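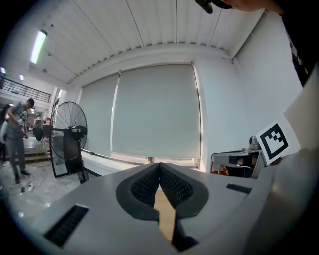

# House Rules for the Hand-Held Gripper

When a factory robot arm is put to work, there is a fence, a light curtain or at least a yellow line on the floor. The rules for such machines are old and well tested. With the hand-held gripper the situation is different. A person carries the tool, closes its fingers on an object, and a camera on the tool records the work so that a robot can learn from it later. There is no fence, and the arm belongs to a human being who becomes tired, has a bad shoulder, or wants to go to lunch.

For this kind of work many teams have no written rules at all. I spent part of September reading the rules of the teams who do have them, and talking with the people who must follow them every day. Three documents were the most useful to me. They come from Fosell, a small recording company, from Catent, which prepares the data afterward, and from Temba, a training workshop for new operators.

## The room comes first

The Fosell document begins with the room and reaches the tool only on its fourth page. At first I found this strange. After a few visits I understood it better. An operator who looks at the fingertips of a gripper does not look at his own feet, so everything on the floor of the walking area must be picked up before the first recording. Fosell asks for this check again after each break, and the person who does it writes his initials on a sheet by the door.

Light is the second subject. A window with strong sun can spoil an hour of recording, and the change from cloud to sun is worse than the sun itself. Fosell's rule is to lower the blinds in the morning and not to touch them until the end of the day. The ceiling lights stay on, also at noon. Pedestal fans are permitted, but they must not blow on light objects such as paper or cloth, and the cable must run along the wall.

## The marker card

Many teams place a printed card with a black square pattern near the work, which lets the software find the position of the tool. The card looks simple and is treated badly. I have seen such cards used to write telephone numbers on.

Catent has counted its problems, and the result is in its yearly report. Of 1539 recordings which were sent back to the teams, 109 had a marker that was moved, bent or covered during the work. This is not the biggest group, but it is the cheapest one to prevent. The Catent rule has four points:

- The card is fixed on something stiff, never held by hand.
- It is not moved between the first and the last recording of a series.
- If somebody touches it by accident, the series is closed and a new one begins.
- A card with a scratch or a fold in the pattern is thrown away.

Operators do not love the third point. One of them told me that she lost almost a full morning because of a jacket sleeve. Catent keeps the rule anyway, and I think it is correct.

## Fingers, pads and hands

Temba is the strictest about the tool. The grip pads are wiped before each series, and the operator closes the fingers fully two times to feel if something is loose. The vents of the housing stay free - no tape, no stickers, no thumb resting on them. When the pads lose their texture, they are changed on both fingers together.

The hand of the operator gets its own page. Nobody records for longer than 15 minutes without putting the tool down, and a new operator may make at most 100 recordings in a day during the first week. Temba does not say where these two numbers come from. I asked, and the answer was "from sore wrists".

## People who did not ask to be recorded

The weakest part in all three documents is the one about other people. A camera on a moving hand sees a lot: a colleague at the next table, a visitor on the stairs, someone who reads a message. Fosell writes only that persons in the room "should be informed". Catent blurs faces when a team requests it. Temba says nothing.

A better text exists in the draft of a project called Jikik, where several small teams try to write common rules. It wants a sign at every entrance, a signed paper from each person who works in the room, and the right to have a recording deleted without giving a reason. The draft is dated 26 November 2022 and it is still open for comments. The teams agree on most of it - the argument is now over how long a deletion may take.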